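Plimescombe Hall, Staff Kitchen
Fire and Electrical Safety Checklist, June
Inspector: Alun Powell

Exit route clear: Yes
Extinguishers in date: Yes, 2 units
Door closer: Fail. Door stops short of the latch. Refer to Cotard.
Emergency lighting: Pass. Held for 20 minutes on battery.
Outlet testing: Pass, except outlet 411. Cover loose; replace before next use.
Alarm call point: Pass
Fire blanket: Not checked

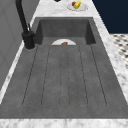
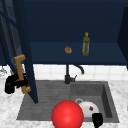
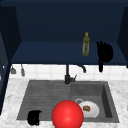
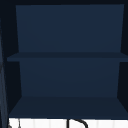
Staff kitchen, sink and navy wall units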